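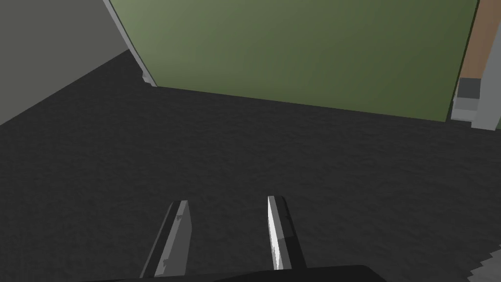 trarska_tom reckons a speed limit in the sim is a waste of a rule, as there's no one in there to hit. I'd say you practise how you play. Our house rules at Drokside run to 2 pages and the speed cap is the first line, sim or no sim.

trarska_tom
I said it was a waste for the first week. Let people crash. Crashing is free.

sesto_fan
Free until the same script gets pointed at the real arm. We had 398 runs logged in June and the limits had been switched off in over 110 of them. Guess how many people owned up.

gantrygoat
My gripe is the start pose. The Zanetti checklist says fingers open, nothing held, clear space ahead, then you go. Takes moments. People treat it like the safety card on a plane.

trarska_tom
Because it reads like one. "The operator shall satisfy themselves." I'm rarely satisfied.

gantrygoat
Fine, reword it. But keep it. Ours from the same sim setup:
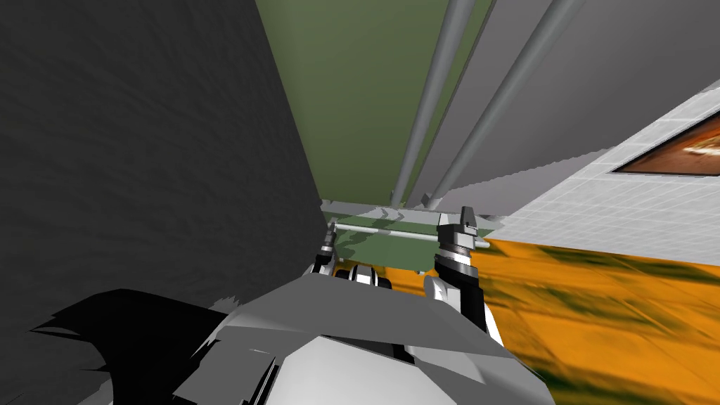 Gripper by the green platform, thin rod across the front.

sesto_fan
See, I'd want a written stand-off there. How close may the fingers get to that rod before you drop to slow? Our sheet says "near", and we have 3 opinions on what near means.

trarska_tom
Put a number in and somebody will park one millimetre outside it at full speed.

gantrygoat
Then at least I can point at the number while I shout.

drokside_dee
Put the number in, and log every override with a reason. "Was in a hurry" counts as a reason, I just want to see it typed out. I'll post our sheet tonight if the printer room's open.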